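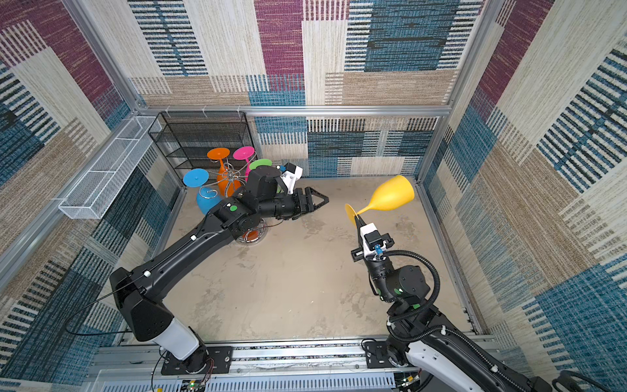

Plastic wine glasses: hang them or stand them up?

We own a set of plastic wine glasses in every color a highlighter comes in, plus one of those chrome wire trees with spiral hooks. My sister-in-law says hanging them by the foot bends them. She also irons socks. Is she right?
Posted 9 June 2019 by gravyboat338

Diarmuid Buckley
Mine have hung upside down since May and the feet are as flat as the day I bought them. Hold each one by the stem, slide the foot in, let go. Load opposite sides in turn or the tree leans like my uncle at a wedding. Keep it away from the stove.

tinlid
just use mugs

Moss_on_Toast
Dry them first. A wet glass hung bowl down drips on whatever is underneath, in my case the mail. I put a tray under our tree and now the tray needs washing too. As for the sister-in-law, give her the yellow one.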